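Kistulholm 滞在棟　冬季閉館明け 安全点検表（所見つき）

最終更新：3月（第2版、7-3に追記）
27/02/2020　点検・記入：Konrad Sutter

判定は「良」「要注意」「不可」「見ていない」の四つ。前回までの様式には「おおむね良」という欄があり、全項目の大半がそこに集まっていたので廃止した。「見ていない」に丸をつけることは恥ではない。見ていないのに「良」につけるほうが恥である。

延床は486平方メートル。図面上の数字なので、物置の裏に増えた例の小屋は含まない。小屋は9で扱う。

1　外まわり

1-1　玄関階段の踏面、ぐらつき
判定：要注意
下から二段目が右側だけ沈む。歩く人は一週間で慣れて、沈むことを前提に足を置くようになる。初めて来た人だけが声を上げる。段鼻の滑り止めは半分はがれ、はがれた側が反り返ってつまずきの原因になっている。滑り止めにつまずいた場合、事故報告書の原因欄をどう書くのか考えたくないので、開館前に貼り替えること。

1-2　手すりの固定
判定：良
体重をかけて揺すった。動かない。この建物でいちばん信用できる部品かもしれない。

1-3　雨どい、落雪
判定：要注意
北側の雨どいに落ち葉と、テニスボールが詰まっている。雪止めは無事。軒下の通行禁止の札は通行禁止の場所に倒れていたため、読むには禁止区域に入る必要があった。立て直し、杭に針金で留めた。

1-4　外灯
判定：不可
人感センサー式の二灯のうち、駐車場側が点かない。もう一灯は人がいなくても点く。足して割れば正常というわけにもいかない。交換品はSulenusの同型で注文済み。納期は返事待ち。

2　避難経路

2-1　非常口の開閉
判定：良（条件つき）
内側から押して開く。ただし冬の間に扉が湿気を吸ったらしく、最後の数センチで肩が要る。子どもの肩では無理である。下端を削る見積もりをZiółkowskiに頼んだ。

2-2　経路上の物品
判定：不可、その場で是正
廊下の突き当たりに卓球台が折りたたんで置いてあった。去年もあった。一昨年の点検表にも「卓球台、撤去のこと」とあり、字は私の字である。今回は倉庫に入れて鍵をかけた。卓球をしたい人は鍵を借りに来ること。

2-3　誘導灯、非常照明
判定：要注意
二階踊り場の誘導灯は点灯するが、充電池が弱い。点検ひもを引いて腕時計を見ていたら、規定の時間よりかなり手前で暗くなった。走る人の絵だけがうっすら見えていて、逃げるというより立ち去る風情があった。電池を交換し、再試験をする。

2-4　避難経路図
判定：要注意
各室の扉裏に掲示あり。201号室のみ上下逆。「現在地」が庭の池になる。

3　火気、消火設備

3-1　消火器の本体、圧力、封印
判定：良
全数とも指針は緑の範囲。封印の切れたものなし。洗面所前の一本は帽子掛けとして使われていた形跡があるので、帽子は外した。

3-2　煙感知器
判定：要注意
試験ボタンで全室鳴動。食堂の一台だけ、カバーの内側にテープが貼られていた。トーストのたびに鳴って困ったのだろうと想像はつく。テープはきれいに切りそろえてあり、几帳面な人の仕事だった。几帳面さの向け先を変えてもらいたい。感知器の位置をトースターから離す案を、設備会議に出しておく。

3-3　暖炉、煙突
判定：見ていない
煙突掃除は有資格者の仕事である。証明書が届くまで暖炉は使用禁止。火の入らない暖炉に紙くずを入れないこと。それは焚きつけと呼ばれるものになる。

4　電気

4-1　分電盤の表示
判定：不可
「台所」の札がついた遮断器を落とすと、階段室が消える。「階段」を落とすと冷凍庫が止まる。札の順番が一つずれているだけだと思ったが、途中からずれ方が変わる。Abdelkrim Fawzyが半日かけて総当たりで調べ、新しい札を作った。旧札は捨てること。記念にとっておかないこと。

4-2　漏電遮断器の作動
判定：良
試験ボタンで即時に作動。復帰後に電子レンジの時計がゼロに戻り、点滅している。安全上の問題はないので、そのまま点滅させておく。

4-3　延長コード
判定：不可
テーブルタップからテーブルタップへ、さらにその先へ。末端につながっていたのは携帯電話の充電器で、本体の容量からいえば何ということもないのだが、この手の鎖は必ず誰かが電気ストーブで締めくくる。2本を廃棄、1本は被覆に傷なしとして残した。

5　室内の床、壁、建具

5-1　床の段差、敷物
判定：要注意
食堂入口の敷物は、裏の滑り止めが粉になっている。持ち上げると床に粉の四角が残る。敷物を廃棄し、粉も掃いた。新しいものを買う場合は、柄より裏を見て選ぶこと。

5-2　壁、塗装面
判定：良
浮き、はがれを手のひらで確認。昨秋に塗ったところは匂いも抜けた。補修時の塗料は物置の左の棚、缶の蓋に部屋名が書いてある。ただし「白」とだけ書かれた缶が三種類の白なので、試し塗りをしてから使う。

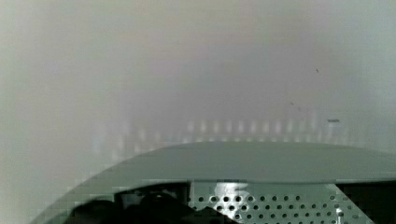

5-3　窓の開閉、開口制限
判定：要注意
二階の窓はすべて開口制限の金具つき。204号室の金具だけ、ねじが木工用で、しかも短い。引けば抜ける。抜けないつもりで寄りかかるのが制限金具というものなので、これは無いより悪い。正規のねじに替えるまで204号室の窓は施錠とする。鍵は事務所の青い缶。

5-4　室内照度
判定：要注意
読書室の机上で155ルクス。本を開くことはできるが、読むのは気合いになる。電球を一段明るいものに替え、再測定のこと。なお測定器はMivurleyから借りたもので、返却時に箱の留め金が壊れていたと言われるはずだが、借りたときから壊れていた。ここに書いておく。

5-5　扉の指はさみ防止
判定：要注意
遊戯室の引き戸は、蝶番側のカバーの点検欄が長年「該当なし」だった。引き戸に蝶番はない。代わりに戸先のゴムを見たところ、下から膝の高さまで欠けている。挟まれる指はたいていその高さにある。

6　給湯、水まわり

6-1　給湯温度
判定：不可、調整済み
洗面所の蛇口で51度。手を洗うには熱すぎ、茶をいれるにはぬるい。混合弁を調整して下げた。調整ねじには白い印をつけたので、「もう少し熱くしたい」と思った人は、印がずれたら私にわかることを承知のうえで回すこと。

6-2　長期停止後の通水
判定：良
全蛇口、シャワーを順に開放。シャワーヘッドは外して洗浄。最初の水は紅茶色で、じきに透明になった。この作業は閉館が長引くたびに必要になるので、記録簿に開始と終了の時刻を書く。「朝」は時刻ではない。

6-3　浴室の床
判定：要注意
排水口の目皿が浮く。素足で踏むと跳ねる。金属片なので笑い話では済まない。

7　食堂、台所、小物

7-1　刃物の保管
判定：良
磁石の棚から鍵つきの引き出しへ移してある。引き出しの鍵は引き出しの上の釘にかかっていたが、釘の位置は高いので今回は見逃す。

7-2　棚の転倒防止、落下物
判定：要注意
壁に留めてある棚はよい。留まっていないのは上に載っているものである。重い鍋は最下段、という決まりが三年前からあり、三年前から最上段にある。
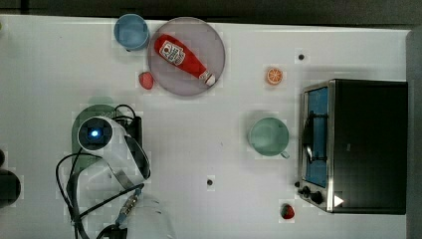
7-3　卓上と棚の置き方
判定：要注意
地震でも子どもの肘でも、倒れるのは背の高いものからである。棚の点検では金具ばかり見てしまうが、落ちてくるのは金具より先に中身だ。高い瓶は奥、口の広いものは手前、倒れて転がるものには縁のある受け皿を使う。白い天板の上で、縁が少し立った円い皿に赤いケチャップの容器が斜めに寝ている、あれくらい最初から倒れていれば、少なくとも倒れる心配はいらない。褒めてはいない。皿のすぐ隣に水色のカップがあり、中身を入れて置くなら間を空けてほしい。また、皿の脇の小さないちごは玩具である。口に入る大きさの玩具は、幼い子の手の届くところでは食べ物と同じ卓に出さない。

追記（第2版）：前版ではこの項に「玩具と食品は混ぜない」とだけ書いたところ、玩具の野菜も野菜なのかという質問が来た。玩具である。冷蔵庫の野菜室に入れなくてよい。

7-4　アレルギー表示
判定：要注意
詰め替え容器に中身の名がないものがある。「粉」と書かれたものが一つ。粉なのは見ればわかる。開封日と品名を書けないものは廃棄する。

7-5　食器類の欠け
判定：良
欠けたものは取り除いた。取り除いた箱を食器棚の下に置かないこと。前回はそこから全部戻ってきた。

8　救急、通報

8-1　救急箱の中身、期限
判定：不可
絆創膏は指用の細いものばかり残り、あとは空の箱。消毒液は期限切れ。三角巾だけが新品同様で、これは使い方を知る人がいないということでもある。補充表を蓋の裏に貼った。使ったら線を引く。線だけ引いて使わない人はいないはずだ。

8-2　緊急連絡先の掲示
判定：要注意
電話機の横に掲示あり。ただし電話機は昨年撤去した。掲示のほうが忠実に残っている。玄関と食堂に貼り替え、建物の住所も大きく書いた。慌てた人は自分のいる場所の住所を言えない。

8-3　AED
判定：良
表示灯正常、パッド期限内。収納箱の上に植木鉢が置いてあったので床に下ろした。水やりをする人には悪いが、電気製品の上である。

9　附属の小屋

9-1　用途
判定：見ていない
鍵が合わない。窓から見えるのは自転車と、別の自転車。図面にない建物の安全を図面で確かめることはできないため、まず存在を届け出るところから始める。Abdelkrim Fawzyが役所の書式を取り寄せている。

10　開館までの残件

「不可」のうち未了のものは、外灯、分電盤の札の貼り替え、救急箱の補充。この三件が済むまで宿泊客を入れない。
「要注意」は3月中に処理し、処理した人が各項の余白に名前を書く。略字、花押、笑顔の絵は不可。
201号室の避難経路図は、帰りがけに私が直した。庭の池へ避難したい人には申し訳ない。
煙突の証明書が届いたら、3-3に綴じ込むこと。ホチキスの針は事務所の二段目。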